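# Setting the table, one thing at a time

11 September 2025

I have been putting off writing about the table for most of the summer. It seemed too small a subject – who needs to read about forks? – but I find I have a great deal to say about it, so pour yourself something and settle in.

When we moved to Zonmont last year, the dining table became the place where everything landed. Mail, keys, library books, a bag of potting soil that stayed there for 8 days. We ate on the couch with our plates on our knees and told ourselves it was cozy, and for a while it was. Then in August my sister came to stay, and she stood in the doorway with a casserole in her hands and no place to set it down. I felt my ears go pink. The next morning I cleared the whole thing off, right down to the wood, and decided that we were going to be people who set a table again.

My grandmother laid hers for every meal, even for toast. She had a drawer lined with green felt, and she could reach in without looking and come up with exactly the right spoon. I don't have a drawer like that. Our kitchen drawers are shallow and stick in damp weather, and anything with a long handle jams them shut, which has caused more bad language in this house than I would like to admit.

So the silverware has come out into the open. I went back and forth about this for weeks. I looked at crocks, I looked at trays, I very nearly bought a divided caddy from Raptis for $20 and then put it back on the shelf because the sections were too narrow for steak knives. What I like about wire is that you can see what you have. You can see the blades, too, and that matters to me, as I once reached into a deep crock for a spatula and found the bread knife first. I needed a bandage and a quiet sit-down after that one.

I've also come around to covering the table with paper. A big sheet of it, pale and plain, laid over the top. It started as a way to protect the wood and now I just like how it looks under a placemat, particularly a striped one. Crumbs show up on it beautifully (that is to say, terribly), and when it gets past saving you roll the whole mess up and start over with a new piece. I bought a long roll from Jandevitz and I expect it will see me into spring.
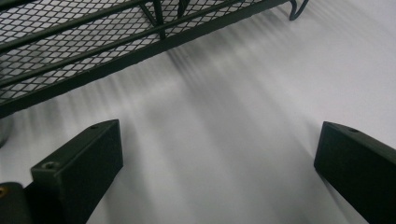
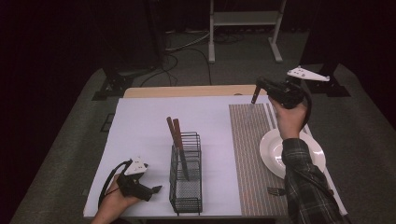

The last time I mentioned my silverware troubles on the blog, a reader named Uler wrote in to say that knives should always go in handle up, forks and spoons should go in handle down, and that mixing the two in one basket is asking for a poked finger. I've thought about that comment more than I've thought about some books. My first feeling was that it was awfully strict for a weeknight supper. But I tried it for a week, and the first half is now law around here: knives go in with the handles up, every time. The second half I'm still wobbling on. I don't love everyone's fingers on the tines before dinner, and a fork standing with its tines in the air looks to me like it's waiting for trouble. For now the forks go straight to the placemats and skip the basket altogether, so the question doesn't come up.

Wooden handles do ask for a little care. I wash mine by hand and dry them right away, and every couple of months I rub in some mineral oil with an old sock and let them sit overnight on a towel. It takes me as long as one side of a record. If they've gone dull and fuzzy, a very light sanding first will bring them back – go with the grain, and stop sooner than you think you should.

The order I lay things in has settled down too. Placemat first, then the plate, then I stand there and shift the plate a bit, then shift it back. Glasses come last, after I've finished leaning across everything with my sleeves. I learned that with a full pitcher of iced tea and I still have the stain on a pair of canvas shoes.

We don't manage it every night. There was a stretch at the end of August when it was too hot to cook and we ate peaches over the sink. But most evenings now there are 2 places laid by the time the rice is done, and the mail has moved to a shoebox by the front door, where it is slowly becoming a problem of its own.

Next I'd like to do something about napkins. I have a pile of old cotton ones that need hemming, and a sewing machine under a great many coats.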